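Olent has sold office and school supplies in Dunstan since 1987. We run one store and a small warehouse on Gremum Street, with 14 people on staff.

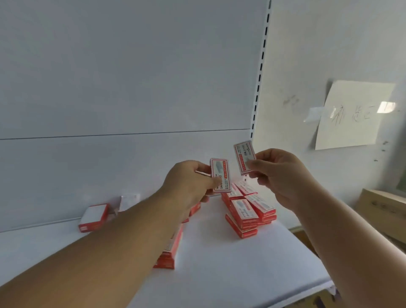 Staples at the shelf, two boxes of the same design.

Most of our trade is with schools and small offices. We hold standing accounts for 163 of them, and orders under 400 pounds go out on our own truck. Delivery in Dunstan is free.

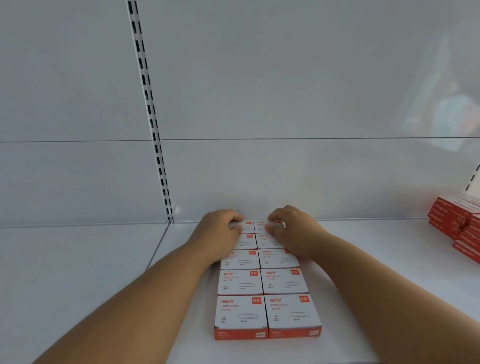
In February we took over the Buvlow print counter, so copying, binding and rubber stamps are now done in the store. Buvlow gift cards are still good. Print runs of over 200 copies need one day's notice.

To open an account, ask at the front desk or send us the form.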